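Shortening jeans and keeping the original hem

July 30, 2024

I'm short. I have been short for my entire adult life, and every pair of jeans I've ever loved has arrived with a puddle of denim at the ankle. For years I rolled them. Then I had a phase of cutting them off with the kitchen scissors and calling it a raw hem, and some of those looked great and some of them looked like I'd been in a fight with a lawnmower.

What I wanted was the hem that came on the jeans. You know the one, with the faded ridges and the thick gold thread and that slightly roped, twisted look at the edge. You can't really fake that at home (I've tried, with sandpaper, don't ask). But you can keep it! You fold the extra length up inside the leg, sew right next to the old hem, and trim away what you don't need. Tailors do this all the time and it's well within reach if you can sew a straight line.

I'm doing it on a pair of Tuvumora straight legs, dark blue, no stretch to speak of. They were 5 inches too long on me, so that's the number I'll use all the way through. Yours will be different, so swap it in.

What you need

A sewing machine with a denim needle in it. Please don't skip the needle. I broke two on my first pair by being lazy and using whatever was in there.
Thread close to the color of the denim, plus a matching zigzag or an overcast stitch on your machine.
A zipper foot. You can manage with the regular foot but the zipper foot gets you so much closer to the hem.
Lots of pins, or those little plastic clips, which I like better on thick fabric.
A tape measure. The ordinary 60 inch kind is fine.
Fabric scissors, chalk, an iron, and a hammer. Yes, a hammer. We'll get there.

Before you start

Wash and dry the jeans the way you're going to wash and dry them for the rest of their life. Cotton denim can shrink in length, and if you hem first and wash second you may end up with cropped jeans you never asked for. I wash new ones twice. My friend Hilde Nijs thinks once is plenty, and her jeans look fine, so do what you like, but do it at least once.

Then pick your shoes. I mean it. Put on the pair you'll wear most with these jeans and leave them on for the fitting. I hemmed a gorgeous pair in socks last November and they've only ever looked right with flats.

Step 1: Find your length

Put the jeans on, with the shoes, and stand up straight in front of a mirror. Turn the bottom of one leg up to the outside until the fold sits where you want the jeans to end. Pin it front and back. Now walk, sit down, get up again, and look a second time. Denim rides up when you sit, and I nearly always let mine back down a touch after the sitting test.

If you can bribe someone into pinning for you, do that, because the second you bend over to look at your own ankle everything moves.

Take the jeans off carefully (pins!) and measure how much you've folded up, from the fold down to the very edge of the old hem. That's how much needs to go. For me, 5 inches.

Check both legs. Lots of people have one leg a little longer than the other, and lots of jeans do too. If yours are different, write both numbers down and label them left and right. I put a safety pin in the left leg so I don't mix them up later.

Step 2: Do the one bit of math

Cut your number in half. Mine is 2 1/2 inches.

The reason it's half is that the fold you're about to make uses up fabric on both sides, up and back down again, so a 2 1/2 inch fold takes away 5 inches of leg. I got this wrong my first time and used the full number, and I ended up with something close to pedal pushers. They were basted, luckily, so I could pull it all out.

Step 3: Fold and pin

With the jeans right side out, turn the bottom of the leg up to the outside, like a cuff. Now measure from the line where the hem begins (the top edge of that thick folded band, where the gold stitching is) down to your new fold. You want that distance to be your halved number. Don't count the hem band in it! The band stays out of the math completely, since you're keeping it.

Go all the way around the leg, measuring every couple of inches, and clip or pin as you go. Line up the side seams of the cuff with the side seams of the leg. They should sit right on top of each other. If they don't match on tapered jeans, there's a bit further down about that.

Step 4: Baste and try on

Sew by hand with big loose stitches just next to the hem band, in a color you can see. Flip the cuff down, push the extra up inside the leg, and put the jeans on. This takes a few minutes and has saved me more than one pair.

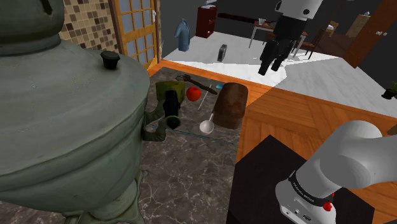

Rok Dumitrescu wrote to tell me that basting is a waste of an evening and that clips do the same job, as long as you use enough of them and try the jeans on slowly. He's been hemming everything for his whole household that way, he says, and has never had to unpick a leg. I tried it on the next pair and lost three clips down the inside of my calf, so I'm sticking with thread, but if you have steadier hands than I do, go for it.

Step 5: Sew

Put on the zipper foot and slide the needle over so it'll land as close as possible to the hem band without going onto it. Take the extension table off your machine if you have a free arm, and slip the leg over it so you're only sewing through one side of the leg. (Sewing the leg shut is a rite of passage. I've done it twice.)

Start near the inner side seam, where a little lump from backstitching won't show. Use a longish stitch and go slow. You're sewing on the fabric right beside the band, and the closer you hug it, the less you'll see the new seam when everything is flipped down. I turn the wheel by hand when I come to the thick seams.

And this is where the hammer comes in. Before you sew over those side seams, fold a scrap of cotton over them and give them a few good whacks on a hard floor. It flattens the layers so the foot can climb over them. My neighbors have gotten used to it, I think.

If the foot tips backward at a seam and the machine starts making tiny angry stitches in one spot, stop. Tuck a folded piece of denim behind the foot so it sits level, then carry on.

Step 6: Check before you cut

Flip the cuff down and look at it from the outside. You should see the leg, then a neat little crease, then your original hem. Try the jeans on one more time. Then do the second leg exactly the same way, and hold the two legs together from the waistband down to compare.

Only now do you get the scissors out. Turn the leg inside out, find the loop of extra fabric, and trim it so you have half an inch left next to your stitching. Zigzag over the raw edges, both layers together. If you're only taking off a little, you can skip the cutting altogether and just press the fold up inside, and then you can let the jeans down again one day. I do this on kids' jeans every time.

Step 7: Press

Press the seam allowance up, toward the knee, with the iron on cotton and plenty of steam. Then turn the jeans right side out and press again from the front. I hold the hem down flat with my fingers, move them, press, and move along. It looks a bit bumpy at first and then it settles.

To stop the hem flipping out when you walk, you can run a line of stitching through the leg just above the new seam, in thread that matches the denim. Or only do a few hand stitches at the side seams. I usually go with the hand stitches because I don't love an extra line there.

About tapered and flared jeans

On straight legs the old hem and the new spot on the leg are the same width and everything is lovely. On tapered jeans the hem is narrower than the leg where you're joining it. For a small difference you can stretch the hem side slightly as you pin and ease the rest in. For a big one, open up the inner seam of the leg from the bottom to the knee or so, and take the leg in gradually until it meets the hem. That's more work, but it hangs properly.

Flares are the other way around, with a hem wider than the leg, and you have to open the band at the inner seam and take it in to match. You also lose some of the flare, and I'd think hard before taking 5 inches off a big one.

A couple of things people ask me

Can you do this on stretch denim? Yes, with a stretch needle and a slightly longer stitch. Try not to pull the fabric as you sew or you'll get a wavy edge.

Will it show? Up close, a little. The crease is right there above the hem if you know to look. Lieven Jacobs hems his black jeans this way and I couldn't find the join until I had the leg in my hand. On light, faded denim it shows more, and after a few washes it starts to fade along the ridge and gets a lot harder to spot.

What about doing it by hand? You can! Use a backstitch, strong thread and a thimble, and put something long on TV. I did one leg of a pair like that when my machine was in for repair, and then waited for the machine to come back to do the other one.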